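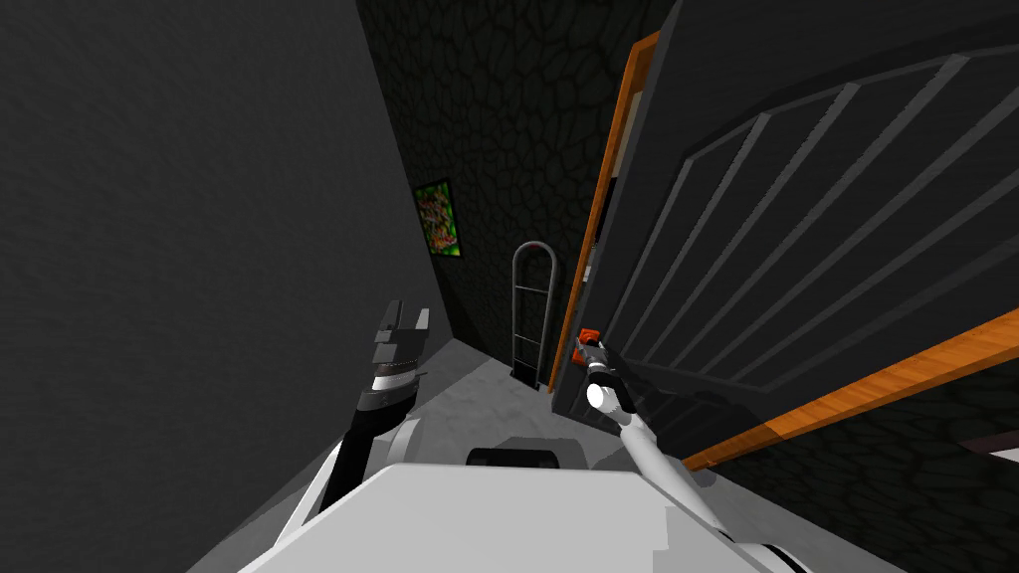
Tiina Honkanen reckons you can finish Camberg in a weekend if you skip the side stuff, and she told me so before I'd even got past the title menu. Well, I didn't skip the side stuff, and it took me most of a fortnight of evenings, and I'd happily do the whole lot again!

Mild spoilers ahead for the first couple of chapters, by the way, but I'll leave the ending alone.

So, Camberg. It's a story game from a small studio called Dridia, who made that fishing village thing I went on about last June (the one with the lighthouse keeper who wouldn't stop humming). This one is a good deal darker. You play Woston, a retired insurance clerk who goes back to the boarding house he grew up in and finds that all the other lodgers remember a different version of him. Some of them liked him. One of them very much didn't. You go from room to room, chat to people over tea, and decide which of their memories you're going to agree with. Whatever you agree with becomes true from then on, and the house shifts a bit to match.

It sounds fiddly and for the first hour it is. I agreed with everyone because I'm polite, and ended up with a man who'd been in the navy, never left the county and was allergic to boats. The game let me carry on like that for ages – and then Mrs Pacheco on the top floor sat me down and asked me, quite gently, which of it I wanted to keep. I had to put the controller down and make a sandwich.

The writing is the reason to buy it. People interrupt each other and get names wrong, and there's a long row about a borrowed ladder that has no bearing on the plot at all and made me laugh out loud twice. The voice acting is nearly as good. Woston himself mumbles a little, so I'd put the subtitles on from the start, and make them bigger while you're in there, as the default size is tiny on a telly.

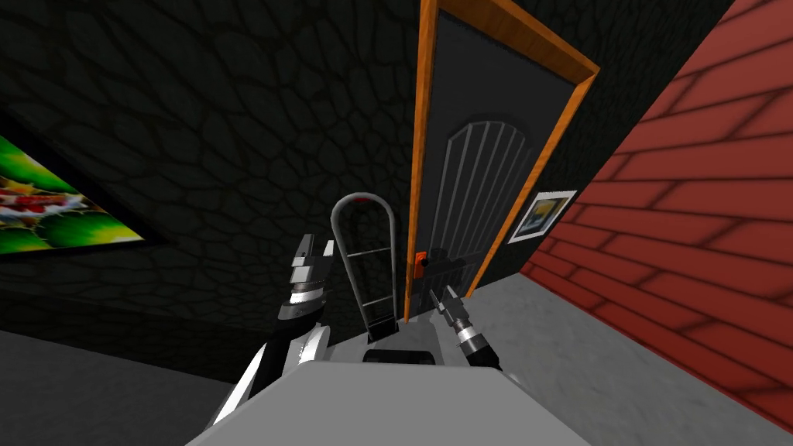
Saving is my big grumble. You can only do it at the end of a conversation, and some of those conversations go on for 30 minutes if you ask everything. I lost one completely when the cat stood on the power strip, and having to click back through all of it at speed took the shine off a lovely bit of drama. There's a setting for faster text which helps, but you can't skip lines altogether, even ones you've already heard.

The other thing is the choices screen. At the end of each chapter you get a chart of what you agreed with and what you didn't, with little padlocks on the branches you missed. Some folk love that. I found it made me think about the padlocks when I wanted to be thinking about poor Woston, so from chapter three I turned it off (it's under Display, for some reason, and not Gameplay).

There are 56 endings according to the store page, though I gather plenty of them are the same goodbye with a different coat on. I've seen six. My first was fairly bleak, my third was so sweet that I nearly stopped there, and the one I got last night has annoyed me so much that I'm starting over on Saturday. If you do go back in, begin from chapter two, as the opening hardly changes whatever you pick.

It ran nicely on my elderly laptop with the shadows turned down, apart from a stutter on the stairs. On the console it was smooth all the way through but took an age to load.

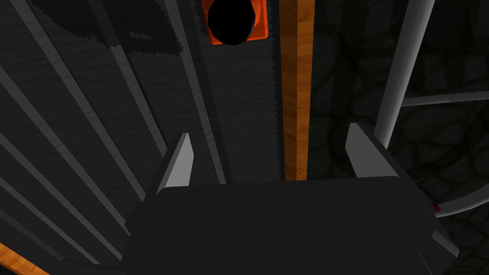 Vilho Nieminen left a comment on my first impressions post to say the chapter four twist is obvious from the wallpaper, and that any game leaning that hard on one reveal is cheating. I take the point about the wallpaper, I do, but I missed it completely and gasped like a fool. Even once you know, the scene at the breakfast table works, mostly down to what Mrs Pacheco doesn't say.

Would I pay full price? Yes, just about, if you like talky games and don't mind a slow start. If you need something to do with your thumbs then wait for a sale, there's very little here beyond walking and listening. Four stars from me, and it'd be four and a half if they sorted out the saving.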